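Perception and planning sync, 04/02/2023

Present: Rutilio Ledesma (chair, planning), perception, simulation, controls, tooling. One person from the Gallegos integration side dialed in for items 1 to 3.
Minutes: tooling.

Previous minutes accepted with one correction: the costmap inflation change was merged to the Tirau branch, not to main.

## 1. Open actions

- Clock skew between the simulator bridge and the planner. Closed. The bridge was stamping messages at publish time. It now stamps at render time, and the planner no longer drops frames on startup.
- Replay tool crashes on logs with no depth topic. Closed, test added.
- Split the Okis config into per-module files. Still open. Controls and planning both read the velocity limits, and there is no agreement on which module owns them. See item 5.
- Document the recovery behaviors. Still open, carried over for the third time. Rutilio took it back from controls and will write it himself.

## 2. Regression run on the Okis planner

The nightly set finished with 3646 episodes started and 3519 reaching the goal. The remainder were sorted by the triage script into timeouts, collisions and "other." Rutilio objected to "other" being the largest bucket and asked that it be broken down before the next run. Tooling agreed. Most of the entries looked at by hand were planner aborts with an empty reason string, which is a logging defect in the abort path.

Collisions were concentrated in the furnished indoor maps. Corridor maps were clean. Warehouse maps had contacts only at the narrow dock gate, which is a known problem with the footprint polygon and has its own ticket.

Timeouts were mostly oscillation in front of a gap that the local planner considered passable and the global planner did not. The two layers are using different inflation radii. Controls pointed out that this was deliberate when the local planner ran at a lower rate, and that the reason no longer applies. Planning will unify the radii on a branch and rerun the furnished maps only.

Gallegos asked whether the success figure could be quoted outside the group. Rutilio said no, pending the breakdown of "other."

## 3. Perception: thin structure and chair bases

Perception reported on the false free space problem in the meeting room map. The obstacle layer is built from the depth image, downsampled and projected into a height band. Anything thinner than the downsampling kernel tends to vanish beyond short range. The height band also starts too high, so the lowest parts of furniture fall under it and are treated as floor.

The effect is worst when furniture has a wide foot and a narrow column. The planner sees the column, inflates it, and routes across the foot. In the logs this appears as a clean path followed by a contact with no obstacle in the costmap.
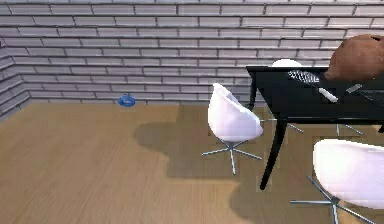 The first proposal from perception was to lower the height band and replace average pooling with minimum-depth pooling, so a thin return survives downsampling. Controls asked what that would do on noisy floors, and perception said the plane fit should absorb most of it but has not been tested on the wood texture. The meeting room map was kept as the reference case for the test: the egg-shaped seats project as large blobs that are easy to avoid, while the star bases under them put slim metal legs out across the floor, and those legs are what the current layer loses. The bases tucked under the black table are harder again, with the tabletop covering part of the view from the raised camera. Perception will report the two situations separately.

Discussion of the second proposal, a learned segmentation head for furniture, was short. Rutilio does not want a class-based fix in the obstacle layer. His position is that the costmap should be correct for geometry it has never been trained on, and that labels belong in the semantic layer, where they can raise a cost but never clear one. Perception accepted this for the current release and asked to have it recorded that they would like to revisit it.

Simulation raised shadows. With the present light setup, a chair can throw a large dark patch over the planks. The depth channel is unaffected, but the RGB floor classifier used by the Brernen stack marks some of those patches as non-floor. Since the fusion rule takes the more cautious of the two sources, the robot detours around nothing. Agreed that this is a fusion weight problem and should not be fixed by softening the lights.

Small floor objects were also discussed. The blue object by the brick wall in the meeting room map is to stay in the scene as a low obstacle check. Its size in the RGB image is small enough that the semantic layer cannot be relied on, so the check is run on the depth path alone. Simulation will add variants with the same object moved into the aisle.

Decision: minimum-depth pooling and the lowered band go in behind a flag, off by default. Flag goes on once the furnished maps show no increase in false obstacles.

## 4. Simulation

The renderer upgrade is on the staging machines. Frame output differs slightly from the old version on glossy surfaces. Simulation compared depth before and after on a fixed camera path and found no difference apart from the far clipping value, which had changed its default. It is now set explicitly.

The RGB difference matters for the Brernen classifier, whose thresholds were tuned on the old renderer. Perception will retune them once the fusion weights are settled and does not want to do it twice.

Randomization: the current generator moves chairs by translation only. Rotation was disabled in August to get around a mesh collision bug, and the setting was never restored. The bug was fixed upstream. Rotation will be turned back on for shell and base as separate joints, so that the leg pattern on the floor varies independently of where the seat is facing.

Seed handling was questioned. Two runs with the same seed gave different layouts on different machines. The cause is iteration order over the asset folder. Simulation will sort the list before sampling. Old seeds will no longer reproduce old layouts after this change, and planning asked for the failing layouts from item 2 to be exported as static scenes first. Agreed. Seed 1093 in particular must be saved -- it is the only one that reproduces the spin-in-place fault reliably.

## 5. Planning and control interface

Controls presented the revised command interface. The planner currently sends a velocity at each tick and the controller tracks it. The new interface sends a short trajectory with timestamps, and the controller follows it until it is replaced or expires. On expiry the controller brakes at the configured limit.

Points raised:

- The expiry time has to be longer than the worst planner cycle. Controls proposed 2 planner periods. Planning considers that too tight for the furnished maps, where the cycle time has a long tail. Left open until the timing histogram is available.
- Trajectories that start in the past. The controller will join at the nearest point in time and log a warning. It will not extrapolate backward.
- Replacement in mid-segment. Velocity must be continuous at the join. Acceleration may step, subject to the limit.
- The emergency stop path is unchanged and bypasses the interface completely.

Velocity limits: after some back and forth it was agreed that controls owns them. Planning will read them at startup through the parameter server and refuse to start if they are missing. There will be no fallback values in the planner. This unblocks the Okis config split from item 1.

## 6. Tooling

The replay viewer now overlays the costmap on the camera view, using the logged extrinsics. Perception has been using it for item 3 and reported a small offset between overlay and image at the right side. Tooling believes this is the missing distortion correction in the viewer and not an error in the map. To be confirmed before anyone tunes against it.

Log size is still too large. Raw RGB is being kept for successful episodes. Proposal to keep it only for failures plus a random sample of successes was accepted. Depth is kept for everything until the pooling change has been evaluated.

Continuous integration on the Tirau branch has been red since the bridge change. The failing test compares exact timestamps and needs a tolerance. Bridge owner to fix. Merging with a red build is not allowed in the meantime, including for "unrelated" changes.

## 7. Any other business

Gallegos sent a written question about support for a second depth camera. Not planned for this release. Rutilio will answer.

Naming: the word "obstacle" is used in the code for a raw depth return, for a costmap cell and for a tracked object. Controls asked for distinct terms. General agreement, no owner found.

## Actions

- Tooling: fill in abort reason strings; break down the "other" bucket.
- Planning: unify inflation radii on a branch, rerun furnished maps.
- Perception: pooling and height band behind flag; separate results for exposed bases and bases under the table.
- Perception with planning: fusion weights for the shadow case.
- Simulation: export failing layouts as static scenes, then sort the asset list and restore rotation.
- Controls: cycle time histogram, with planning supplying the logs.
- Tooling: distortion correction in the replay viewer.
- Rutilio Ledesma: recovery behavior document; reply to Gallegos.

Next meeting at the usual time. Simulation will be absent and will send notes in advance.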